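# About Udar

Udar develops software for robotic manipulation. Our work covers perception, motion planning, grip control and the tools that engineers use to build, test and maintain these systems.
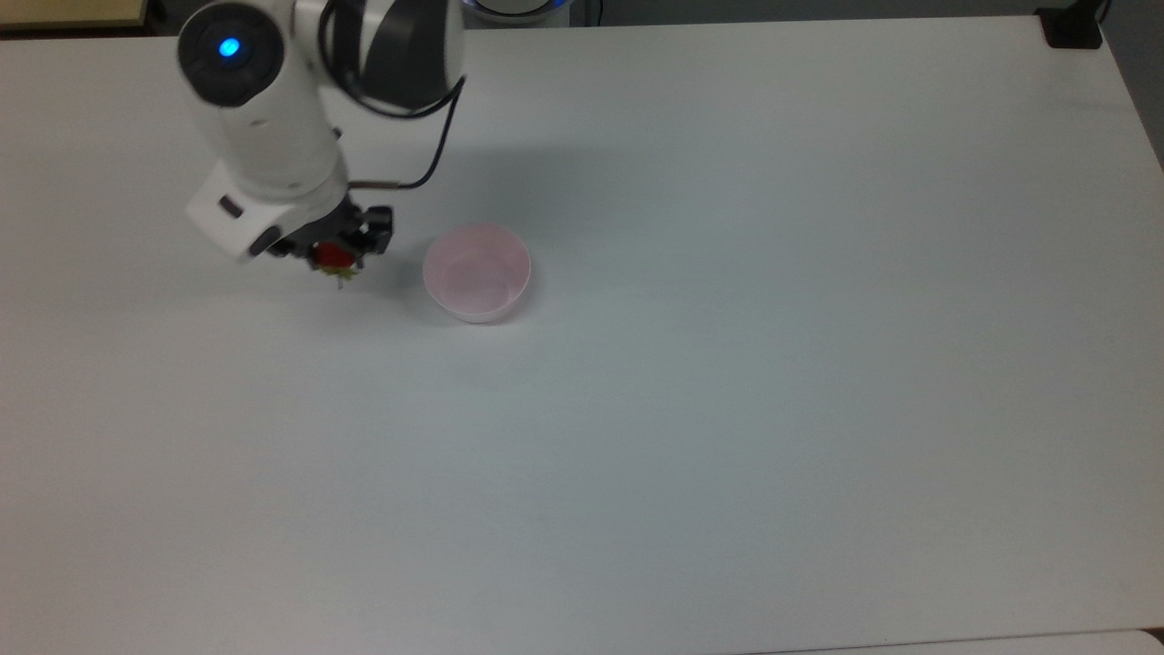 The company was formed by engineers who had spent years writing the same software again for each new installation. Calibration routines, grasp libraries and logging scripts were rebuilt for every customer and then left without an owner. Udar was established to maintain that software as a product, with published releases, documentation and a support desk.

## Our Work

Our principal product is **Etano**, a control and planning package for robot arms fitted with two-fingered grippers. Etano takes a description of the work area, a list of objects and a goal, and produces a sequence of motions that the arm can carry out. It is used mainly by customers who handle food, plants and other goods that vary in size and bruise easily.

Etano has four parts:

- **Perception.** Locates objects and containers on the work surface and estimates their position and orientation. Pale containers on pale surfaces receive particular attention in our test program, as their edges are difficult to separate from the background.
- **Grasp selection.** Proposes finger placements and ranks them by expected contact area and by clearance from nearby objects.
- **Motion planning.** Computes a path from pick to place within the joint limits of the arm, including allowances for cables and for equipment mounted near the wrist.
- **Grip control.** Adjusts finger position and closing speed during contact. Limits are set by object class and may be edited by the customer.

Our second product, **Laing**, is a recording and replay tool. It stores camera images, joint positions, planner decisions and operator notes on one timeline, so that a failed pick can be reviewed step by step on an ordinary office computer. Laing may be licensed separately and does not require Etano.

## Soft Fruit Program

Soft fruit remains the most demanding part of our test schedule. A strawberry has no standard shape, its leaves may hide the best point of contact, and a grip that is firm enough to lift one fruit may mark the next. Each release of Etano must complete 1000 pick-and-place trials with soft fruit before it is approved for customers. Trials are run under several lighting conditions, and all recordings are kept in Laing for the support life of the release.

The current regression suite contains 66 scenarios. New scenarios are added when a customer reports a fault that the existing suite did not detect. The scenario is written first and the correction follows, and both are listed in the release notes.

## How We Are Organized

Udar employs 21 people. Engineering is divided into perception, planning and control, and tooling. Members of each group take a regular turn on the support desk, and questions from customers are answered by staff who work on the code concerned.

Our offices and main laboratory are located at Plaltetard. The laboratory is open to customers by appointment for acceptance testing, and visitors may bring their own produce and containers. Requests should reach the support desk at least two weeks ahead – longer in June, when demand from fruit packers is at its highest.

## Our Commitments

Customers own the data recorded on their equipment. Udar does not use customer recordings for development without written permission, and permission may be withdrawn at any time.

Safety functions are kept separate from Etano. The package is not a substitute for the protective equipment supplied with the arm, and our installation guide states the checks that must be completed before any motion is enabled.

Interfaces are documented in full, and file formats used by Laing are open. A customer who ends a license retains the ability to read every recording made under it.

## Working With Us

Open positions are posted on the careers page. Udar also accepts a small number of student placements each year, normally in tooling or perception. Applicants should include a short sample of code and a note on the part of it they would now write differently.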